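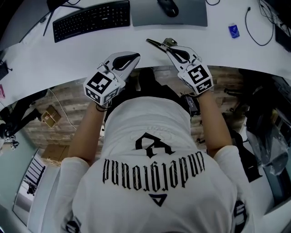 Ticket: mouse cursor drifts left, white desk with the curved edge
Opened by: Theresia Hauser, Todavbridge office
Status: open, sulking

Problem: the cursor wanders toward the left side of the screen whenever I stop to think. I think a fair amount, so this adds up.

Tried so far:

Unplugged the mouse, plugged it back in. Fine for 20 minutes, then off it went again.

Swapped in the spare Kastis mouse from the drawer. Same drift, worse scroll wheel.

Turned the gray mouse pad around. No change, though I felt productive.

Followed the cable into the tangle at the right end of the desk. Lost it twice. Found 6 connectors, one of which belongs to a Bachmann label printer we got rid of in July.

Reset pointer speed in the Relludent settings panel. It had been set to 2000. I don't know 2000 what, and the panel wasn't saying. Now at the default, and the drift is slower, so I can watch it leave.

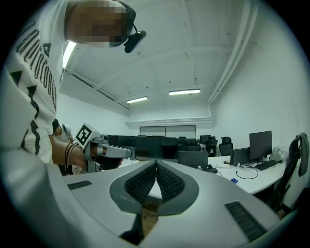

Office side of the room, white walls, brown wooden floor.

Update, 10 a.m.: drift is down to nearly nothing with the keyboard unplugged. Typing has suffered. Would whoever picks this up please bring a different keyboard and a handful of cable ties, and leave the spare mouse where it is. I need the drawer to close.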